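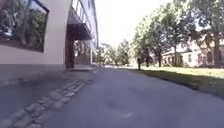
*Pale grey walls and a canopied entrance.*

# The death notice deserves more room

The Drornau Family History Society has been asked for its view on the new limits on death notices in the district newspaper. Under the rules in force from October, a notice printed at the standard rate may run to 40 words. Longer notices are charged by the line, and many families will decide that they cannot meet the cost in the same month as a funeral.

It is the Society's opinion that the limit is a mistake, and that it will be felt most by people who have not yet been born. For a great many residents of Drornau and Feren, the death notice is the only account of their lives that was ever printed. A parish register gives dates. A census gives an address and an occupation, often wrongly spelt. Only the notice records that a woman kept the accounts of the Morris bakery for most of her working life, or that a man came to the district as a boy to live with an aunt and never went back.

The Society holds 281 bound volumes of cuttings, and members consult them more often than anything else on our shelves. The older notices are uneven in quality. Some are pious and say very little. Others go on at length about a prize ram and leave out the children. Even so, a researcher can usually draw from them a married name, a former home or the name of a ship, and with that much a family can be followed through the records of another county.

A notice of 40 words has space for the name, the age, the close relatives and the time of the service. Work, migration and friendship will go first, as will the second marriage that explains the stepchildren.

We accept that newsprint is expensive and that the newspaper has its own accounts to balance. Some readers have suggested that families turn to online memorial services such as Wastora, where length is not restricted. These have their uses, and several of our members have written fine tributes there. A page of that kind depends, however, on a company remaining in business - and our cuttings have already outlasted three of the newspapers that printed them.

The Society would support a limit of 1000 characters at the standard rate, with longer notices charged as they are now. Until that is agreed, we ask families to write the full account anyway and to deposit a signed and dated paper copy with us. Deposits are free of charge and are indexed within 5 weeks of receipt.

*Drornau Family History Society, March 13, 2025*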